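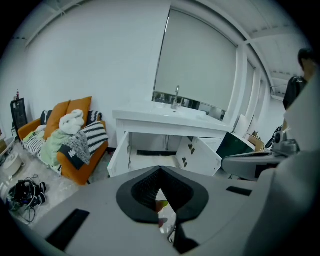 Step 1: Get everything out first

I know, I know, you came here for the organizing part. But you can't plan a cabinet you can't see, so open both doors as far as they'll go and pull out every last bottle. I spread an old beach towel on the floor and pile it all on there. Mine is a plain white vanity with the basin built into the top, and I was kind of shocked at how much I'd crammed around the pipes (four half-used bottles of the same conditioner, why?).

Toss anything dried up, sticky or past its date. If you have two of something open, pour them together if you can and move on.

Step 2: Wipe it down and look for leaks

Warm water and a squirt of dish soap does the job on a white interior. Start at the top and finish with the floor of the cabinet, way into the back corners where the hair ties go to die. Don't forget the inside of the doors! If you've got stickers or little decorations on there, go around them with a barely damp cloth so the edges don't lift.

Then dry everything and run the faucet for a minute. Slide a dry paper towel along the underside of each pipe joint. Any damp spot, stop here and fix that before you put a single thing back. I skipped this the first time and ended up throwing away a whole pack of cotton rounds.

Step 3: Measure around the pipes

Write down the width, the depth and the height, but also the height to the lowest bend of the drain. That last number is the one that matters and the one I always forget. Measure the door opening too – a bin can fit the inside of the cabinet just fine and still refuse to go in past the hinges. Ask me how I know.

Step 4: Pick your bins

I used two Gestow pull-out bins on the left and one low Multelo tray under the drain. Clear is nice for seeing what's in there, but anything with a flat bottom and straight sides works. Skip the round baskets, they're cute and they waste all the corners. Shoeboxes are totally fine while you figure out what you need.

Step 5: Load it back up

Daily stuff goes in front, backups go behind. I keep tall bottles along the side walls and put the flat things (washcloths, the spare toothbrush pack) in the low tray. Cleaning sprays get their own bin, and if you've got small kids at home they should live somewhere high up instead.

Try to leave one bit of floor empty so you can reach the shutoff valves in a hurry.

Step 6: Close the doors and check

Shut both doors slowly. If one bounces back, something is sticking out in front, usually a pump bottle. Turn the pump sideways and try again.

I redo mine every September and it takes me 43 minutes, including the towel pile. Next up is the linen closet, which is a much bigger mess.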